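March, past eleven at night

Laundry again. I have a theory that the basket upstairs fills from the bottom, like a well.

Spent the evening reading about the Tirnham, the new one that's supposed to do the whole chore, hamper to drawer. The video runs 15 minutes and I watched it twice, the second time with a pile of my own wash on the couch next to me, which says something about how I manage my evenings. The machine did seven towels. They were very good towels. Square, white, all the same size, the kind of towel that would fold itself if you gave it a stern look. In the comments a man asked about fitted sheets and got no reply.

I've been hearing that the chores are about to be over since I was a kid. We got the dishwasher, and I'm grateful, but somebody still has to put the bowls away. We got the round vacuum. Mine is a Flerkden and it has a lifelong feud with the fringe on the hall rug. Every afternoon at two it sets out with great purpose and every afternoon I come home and find it under the radiator, asking in a calm voice to be moved to a new location. Wouldn't we all.

Down at the shop it's the same story on a bigger budget. Drisdale put in the picking arm last fall, and for boxes it's a marvel. 170 an hour, no coffee, no opinions about the thermostat. Then the soft goods came in and it stood over a bag of work gloves like a heron over a parking lot. I ended up doing the gloves by hand. I did not mind as much as I let on.

The trouble is cloth. A box is the same box when you put it down. A pair of pants is a different shape every time you look at it, and half of it is hidden under the other half. I must have folded 1,000 pairs in my life without once thinking about how I find the waistband - my hands just go there. Ask me to explain it and I'd be no use at all. I tried tonight, out loud, with a pair of corduroys. Pinch here, shake, let it hang, now the other leg. It sounded like bad directions to someone's house. And I skipped the part where one leg is inside out, which in this house is most of them.

So my answer for this year is no, not yet. Towels, yes. Boxes, sure. Anything with a pocket, ask me later. The Naqvi people say two more years, and they said it two years ago too, so at least they're steady. I would still buy one. I'd buy one that only did socks, and I'd forgive it for losing the odd one, given my own record.

Jeans are the worst of the lot. Stiff where you want them limp and limp where you want them stiff, with a cuff that has its own ideas. 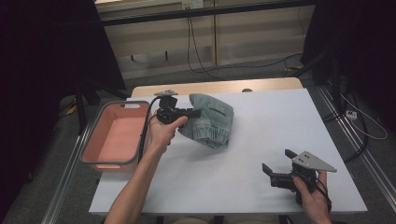 Anyway, the dryer buzzed a while ago and I pretended it was the neighbor's. Two loads left. I'll do the shirts tonight and leave the rest for the morning, when I'm a better person. Need to buy detergent, and move the Flerkden out from under the radiator before bed.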